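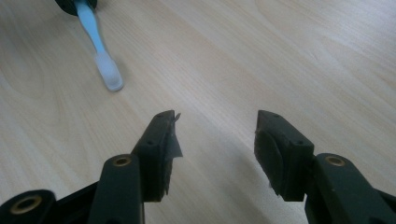 Frame pacing in the Vandomov port, with numbers

I finished Vandomov on the handheld last week and went straight back to the PC version to compare the two. The port runs at a 30 fps cap. The PC version has no cap unless you set one. Most of the complaints I read before buying were about resolution, and I think they were aimed at the wrong thing. Resolution in the port is fine on a small screen. The frame pacing is what makes it feel bad.

A 30 fps cap should give you a new frame every 33.3 milliseconds. On a 60 Hz display that means each frame stays up for two refreshes. If one frame stays up for one refresh and the next for three, the average is still 30, and any counter that reports averages will say so. Your hands will disagree, mostly when you pan the camera.

I captured the cart ride out of Mulletach, from the gate to the first bridge. It is a good test section because the player has no control over speed, so every run covers the same ground. The capture came to 2,506 unique frames. Of those, 279 were held for the wrong number of refreshes. I then repeated the run with the weather turned off in the accessibility menu (it is listed under "visual noise", two pages in) and the count of bad frames dropped to 215. So rain costs something, but most of the problem is still there on a clear day.

Loading is the likely cause. The bad frames come in clusters, and the clusters line up with the places where the road crosses from one map cell to the next. You can see the same thing on foot if you walk back and forth over the line by the mill. Turn around three or four times and the hitch goes away, presumably once both cells are in memory. Save, quit, reload, and it comes back.
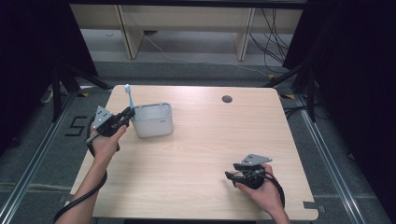 Table and toothbrush holder, seen from above.

Settings that made a difference for me on the handheld:

Motion blur off. It does nothing for the pacing, but with blur on, the three-refresh frames smear and are easier to notice.

Camera smoothing at 2 or lower. The default is 5. Smoothing adds its own delay on top of the uneven frames and the two together make aiming the crossbow a chore.

Autosave to "rest only". The default saves on every cell change, right when the game is already busy.

Installing to internal storage instead of the card helped load times from the main menu. It made no difference I could measure on the cart ride.

The PC version has the same hitches at the same cell lines, only shorter. With a 60 fps cap and a decent drive I had to look for them. There is also a config entry for the size of the cell cache, set to 2,000 by default. The file does not say what the unit is. Doubling it removed the hitch by the mill and used more memory, as expected. The port has no equivalent that I could find.

Zaveck patched the port in November, and the notes listed "improved streaming in outdoor areas". I never ran the earlier version, so I have no baseline. If anyone still has an unpatched copy and a capture card, the cart ride is the section to record. Start when the gate opens and stop at the first plank of the bridge.

Next I want to run the same test in the salt caves, which are one large cell and should come out clean.

Severyn Melnychuk
January 26, 2023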